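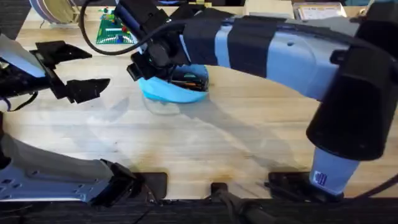
Der Oltoritz-Greifervergleich ist ein Verfahren zur Erprobung von Robotergreifern an zweiarmigen Tischaufbauten. Er wurde in der Werkstatt Oltoritz unter der Leitung des finnischen Ingenieurs Onni Väisänen entwickelt und dient dazu, verschiedene Greifer, Arme und Steuerungen unter gleichen Bedingungen zu beurteilen. Die Arme werden dabei von links und rechts über eine Tischplatte aus hellem Holz geführt. Eine typische Ausgangsstellung ist diejenige, bei welcher der Greifer des rechten Armes mit den Fingern nach unten direkt über einer hellblauen Schale mit schlanken, dunklen Gegenständen steht, während der linke Greifer geöffnet neben der Schale wartet. Von dieser Stellung aus beginnt jeder Durchgang der Entnahmeprüfung.

Geschichte

Die ersten Versuche in Oltoritz wurden mit nur einem Arm gemacht. Es zeigte sich bald, dass die Ergebnisse stark davon abhingen, wer den Versuch vorbereitet hatte und wie die Gegenstände in der Schale lagen. Väisänen schrieb deshalb eine kurze Arbeitsanweisung, in welcher die Lage der Schale, die Startstellung und die Reihenfolge der Durchgänge festgelegt sind. Im September kam der zweite Arm hinzu, und die Anweisung wurde um die Übergabeprüfung erweitert. Eine frühere Fassung, die auch das Aufsetzen von Deckeln enthielt, wird nicht mehr verwendet.

Aufbau

Beide Arme werden an der Vorderkante des Tisches befestigt, damit die Mitte der Platte als gemeinsamer Arbeitsraum frei zugänglich bleibt. Die Kabel zu den Greifern verlaufen teilweise in einem weiten Bogen über den Tisch. Diese Führung hat den Vorteil, dass das Handgelenk sich drehen kann, ohne am Kabel zu ziehen; sie hat aber den Nachteil, dass der Bogen bei tiefen Bewegungen die Gegenstände berühren kann. Eine Verlegung entlang des Armes wurde erprobt und ergab bei großen Drehwinkeln häufige Abbrüche.

Eine feste Kamera nimmt den ganzen Arbeitsraum auf. Die Beleuchtung ist nicht vorgeschrieben, jedoch soll sie während einer Versuchsreihe gleich bleiben. Besonders der Schatten des Armes, der auf die Tischplatte fällt, kann die Erkennung dunkler und durchsichtiger Teile erschweren. In den Protokollen wird daher vermerkt, ob der Schatten die Schale erreicht.

Durchführung

Eine Versuchsreihe besteht aus 30 Durchgängen je Greifer. In jedem Durchgang soll der Arm einen einzelnen Gegenstand aus der Schale entnehmen, ihn anheben und an einer vorher bestimmten Stelle ablegen. Für einen Durchgang stehen acht Sekunden zur Verfügung. Werden zwei Gegenstände zugleich gegriffen, so gilt der Durchgang als misslungen, auch wenn beide richtig abgelegt werden. Diese Regel ist umstritten – in der praktischen Anwendung ist ein doppelter Griff oft ohne Bedeutung.

Bei der Übergabeprüfung nimmt der zweite Arm den Gegenstand in der Luft entgegen. Hier wird nicht die Zeit gemessen, sondern nur festgehalten, ob der Gegenstand fällt oder sich in den Fingern verdreht.

Verglichene Greifer

In der bisher umfangreichsten Reihe wurden Greifer der Hersteller Durard und Gunn verglichen. Das Modell von Durard besitzt zwei starre, kantige Finger, das Modell von Gunn dagegen federnde Finger mit einer weichen Auflage. Insgesamt sind 143 Durchgänge ausgewertet worden; die ungerade Zahl entstand dadurch, dass mehrere Durchgänge nach einem Fehler der Steuerung wiederholt und beide Aufzeichnungen behalten wurden.

Der Greifer von Durard erreichte bei dünnen Stäben die höhere Genauigkeit, er verlangte aber eine sehr gute Ausrichtung. Stand der Finger nur wenig schräg, so schob er die Stäbe zur Seite. Der Greifer von Gunn war gegenüber solchen Fehlern toleranter, nahm jedoch öfter mehrere Stäbe auf einmal. Bei glatten Oberflächen war kein deutlicher Unterschied festzustellen.

Als Steuerung wurde in beiden Fällen ein Gerät von Brillton verwendet. Mit der älteren Software schlossen sich die Finger nach dem Befehl merklich verzögert, und die Ergebnisse aus dieser Zeit sind mit den späteren nur begrenzt vergleichbar.

Kritik

Gegen das Verfahren wird eingewendet, dass eine Schale mit langen Gegenständen einen besonderen Fall darstellt und wenig über das Greifen von flachen oder weichen Teilen aussagt. Außerdem haben die Arme nicht immer die gleiche Reichweite, sodass ein Greifer am linken Arm andere Winkel einnehmen muss als am rechten. Väisänen empfiehlt, jeden Greifer nacheinander an beiden Armen zu prüfen. Aus Zeitgründen wird diese Empfehlung nicht in allen Reihen befolgt.

Siehe auch

Parallelgreifer
Zweiarmige Manipulation
Hand-Auge-Kalibrierung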